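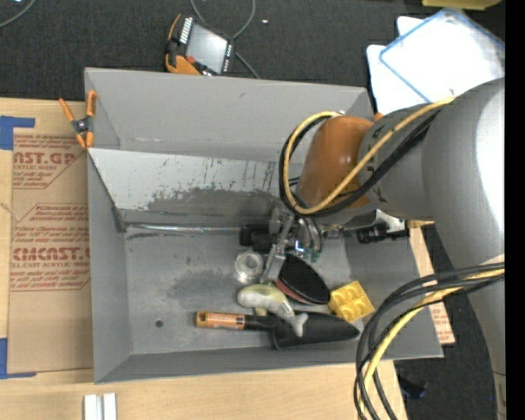
7.3 Mixed-Bin Tidying (Household Items)

This mode picks unsorted items out of a single bin. It is rated for supervised use only. See 7.5 for what the Bromari controller cannot yet do.

1. Set the bin on the tabletop inside the reach limit stored for your cell.
2. Load the bin by hand. Cups, toys and hand tools may be mixed. Items may overlap.
3. Route cables over the arm joints with enough slack for full wrist rotation.
4. On the teach pendant, open Tasks and select program 415.
5. Set finger speed to 57 percent for the first run.
6. Press Start and keep one hand near the stop control until the first item is clear of the bin wall.

CAUTION: Do not reach into the bin while the arm is enabled.

NOTE: Clear cups are the most common cause of a missed pick. The depth sensor may read the bin floor through the cup wall -- if this happens twice, remove the cup by hand and resume.

NOTE: A long tool lying under another item, such as a trowel under a toy, is treated as one object until the upper item is gone. Wait for the rescan.

7.4 Expected Results

In Nadness bench trials the mode cleared 87 percent of items without help. A person doing the same chore was faster in every trial. Plan staffing accordingly.

7.5 Limits

Soft items, wet items and closed containers are not supported. Sorting by owner or by room is not supported.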